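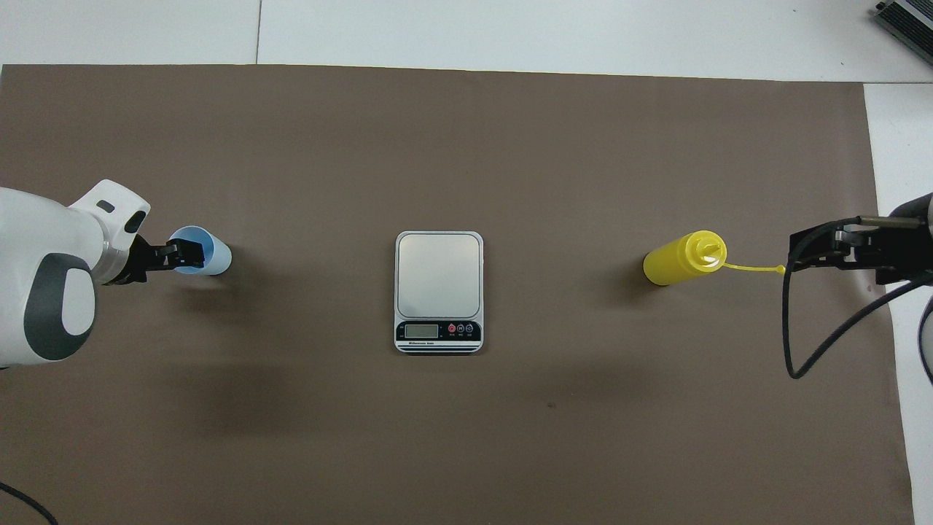
I love a good written rule, and robot labs need more of them. I mean the small kind that fits on one sheet and gets read before the arms are switched on!

Take tabletop work with two arms. The big safety standards tell you plenty about stopping distances and force, and I'm glad they do. They say very little about whether the scale was zeroed, or what counts as a finished pour. So every lab makes up its own answer, and then we all try to compare results (good luck with that).

At Gralell, Nokuthula Nkosi wrote a start sheet with 18 lines on it. Scale on and reading zero. Cables clear of both arms' reach. Cup and bottle back at their marks. A failed try gets logged as a failed try - even the embarrassing ones. I read it twice and wanted to frame it.

Tanveer Warraich thinks sheets like this slow people down. He went through 200 of our old runs with me, and 93 had no note of how the objects were placed at the start. We can't repeat those runs. That's slow!

My one request is that labs publish these sheets next to their results, messy edits and all. Let other people borrow them, argue with them and cross things out. Ours is going up in November, and I already want to change line four.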